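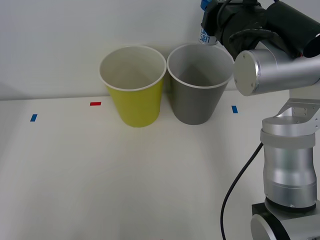 4. House Rules for Tabletop Manipulation Cells

4.1 Why the cell needed rules of its own

The standards that cover industrial arms were written with fences in mind. They say a great deal about stopping distances and rather less about where to put a paper cup. A small arm on a white table falls between two kinds of paperwork: it is slow and light enough that the safety review is brief, and it is used by so many people, for so many short experiments, that its setup is described in the lab notebook by the single word "usual." When we tried to rebuild the usual setup from the notebook alone, we obtained several of them.

The rules in this section were drafted at the Stustilville site in April and revised after the second site, Clirnadport, tried to follow them and sent back a list of 59 remarks. We accepted most of these. The rest concerned the font. The version reported in this paper is the one frozen in the Allau repository on 2019-01-07, and later edits are not covered.

4.2 Marking the table

Rule 1 states that any position mentioned in a protocol must exist on the table as a physical mark. Colored tape is the accepted method. We tested a printed mat, which was more precise and which people moved. Tape is cheap and stays where it was put, including, for some months, in places where we no longer wanted it.

Figure 3 shows a cell marked under Rule 1. Two blue strips flank the area where the cups stand, and a red strip sits closer to the wall, beside the yellow cup. The colors are deliberate. Blue marks the side limits of the working area, and red marks a reference position for the object layout. A strip is allowed to sit at a slight angle, provided the protocol names the corner that counts. Before this clause was added, operators at the two sites measured from different ends of the same kind of strip and each wrote politely to ask whether the other had moved the robot.

Old tape must be removed before new tape goes down. We would have thought this too obvious to write, and it now has its own line in bold.

Figure 3. A tabletop cell with taped reference positions and two paper cups, one yellow and one gray. The gripper is above the cups and its fingers touch neither of them.

4.3 Objects and background

Rule 2 limits the table to objects named in the protocol. Mugs, pens and hex keys are not named in any protocol we know of, although they appear in a good many of our early recordings. Paired objects should share a shape and differ in color, so that a wrong pick can be blamed on perception without a long argument about grasp geometry. The cups in Figure 3 are of this kind. They are nearly the same size and stand almost touching, a spacing the rule permits only when the protocol asks for it by name ("close pair"). Close pairs are hard, and slipping one into a routine trial makes the planner look worse than it is. Slipping one out has the opposite effect and is noticed less often.

Paper cups are treated as consumables. A cup is replaced after 20 grasps or at the first visible crease, whichever comes first. The crease usually wins.

The wall behind the table is to be left plain. One group asked for an exception so that it could hang a calendar, on the grounds that the perception model should be robust to calendars. It should, and the exception was refused.

4.4 Cables

Rule 3 concerns cables and has caused more discussion than the other rules together. Its original text required that no cable touch the tabletop. This was clean, easy to check and almost universally disobeyed. The revised text allows a cable on the table if it stays outside the marked working area through the full motion of the arm, and if the route is recorded. In Figure 3 a black cable comes out from behind the vertical column, runs along the tabletop and leaves on the near side, to the left of the robot's base. The original rule would have failed this layout. Under the revised rule it is judged by the recorded route and a slow sweep of the arm, neither of which a still picture can supply.

Cables strapped along the wrist are checked separately. The operator drives the wrist to both ends of its permitted range and looks for tension. Listening for tension, as was once the custom, is no longer sufficient.

4.5 The start pose

Rule 4 requires the gripper to begin each trial above the objects and clear of them, with no finger in contact. The arm may pass in front of an object from the camera's point of view, but the operator must note which object is covered. A link covering part of a rim is a small matter to a person and a large one to a segmentation model, which may conclude that the cup has ended early.

4.6 Adoption

We checked the rules against 70 trial records from the two sites. Only 4 records broke Rule 1, all of them from before the clause on corners. Rule 3 fared worse in its first form and has improved since we stopped asking for the impossible. The checklist takes around five minutes, which operators describe as too long, and which compares well with the afternoon spent on the corner question.

The Söderlund checklist, from which ours descends, also asks for a signature on every page. We kept the signature and reduced the pages to one.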